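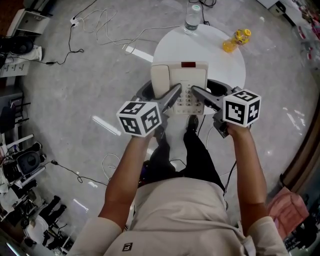

The beige desk phone on the round white table.

How to clean up an old push-button desk phone

I picked up my second desk phone last November and it was grimy, the kind of grimy where the 5 key goes down and stays down. I've done a few of these now (my friend Orla Lynch keeps finding them for me) and it's an easy evening job, so let's go!

What you need: a small Phillips screwdriver, dish soap, an old toothbrush, cotton swabs, rubbing alcohol and a bowl to put the screws in.

1. Unplug everything. Wall cord, handset cord, power adapter if there is one. Take a quick snapshot of which cord went where.

2. Flip it over and take out the screws. Mine had one hiding under the rubber foot at the back, and I spent ages tugging at the case before I found it.

3. Lift the top off slowly. There's usually a ribbon cable running to the keypad, and they don't like being yanked.

4. Pull out the buttons. On most phones they're separate caps over a rubber mat. Lay them out in order as you go! Soak the caps in warm soapy water for 9 minutes or so, scrub, rinse, and leave them on a towel overnight.

5. Clean the contacts. Dab of alcohol on a swab, very light pressure, both the rubber mat and the circuit board. Let it dry all the way.

6. Wash the case. Soap and the toothbrush for the grooves. Skip the alcohol near any printed labels, I wiped half the lettering off a Listar that way and I'm still annoyed.

7. Put it back together, plug in, and press every key while you listen for the tone. If one is still dead, go back to step 5.

Yellowed plastic is a whole other project, I'll write that up once I've tried it on the Cumard.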